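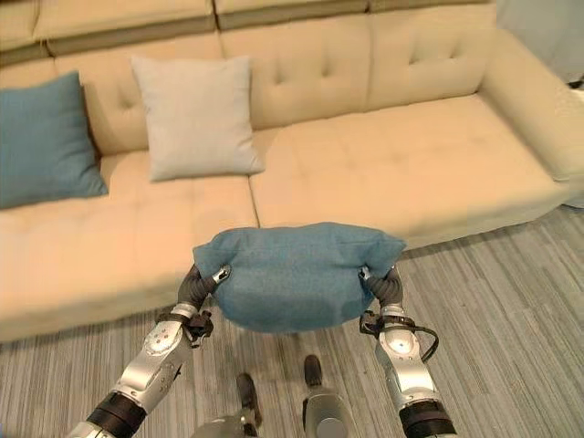

Dunham sectional in cream, with throw pillows in teal and light gray

Dunham Tufted Sectional
by Flollcombe

Price: $1,986 (sofa only)
With pillow set: $2,124
Ships in 7 to 10 business days, curbside. Room delivery extra, ask at checkout.

Big, soft, buttoned all over. Deep tufting on the back AND the seat, so it looks dressed up even with nothing on it. Thick rounded arms you can lean your head on. Color is a warm cream, a bit more yellow under lamps — order a swatch first if your walls are bright white.

Details
Style: tufted sectional
Color: Cream (Oat and Slate back in June)
Seat: large seat cushions, button tufted
Back: padded, buttoned, with raised top section
Arms: rounded, full padding
Legs: screw on, in the zip bag under the seat
Assembly: 2 people, no tools

Gosling throw pillows
Square, woven cover, plain both sides. Teal is a muted blue-green, not a bright one. Light gray goes with pretty much anything. Covers zip off. Sold as a set or one at a time, pick your colors in the drop down. Inserts are included, you dont need to buy them seperately.

Pillows not included at the sofa-only price. People keep asking.

Care
Vacuum with the soft brush, get down into the buttons or crumbs stay there for good. Blot spills, don't rub. No bleach. Sofa fabric is fixed and doesn't come off. Pillow covers cold wash, hang dry, back on the insert while very slightly damp and they keep thier shape.

Please measure your door. And the stairs. And the turn at the top of the stairs. Sections come boxed separate but the long one is still long.

Returns
30 days, unused, original wrap. Swatches are free, we don't want them back. Pillows can be returned on their own if you bought the set, we refund the difference.

Reviews

"Bought for the den, whole family fits. Sits firmer than I expected but softened up after some two weeks." — Yaa Quaye

"Love the teal ones. Got one gray to break it up and glad I did. Box was beat up, sofa fine." — Judite Teixeira

"Tufting on the seat takes getting used to if you nap on it. Looks great though." — Mawuli Kpodo

Questions on fabric or delivery: ask for Salma at the Brulside store, or use the contact form. Swatch requests go out same day if in before noon.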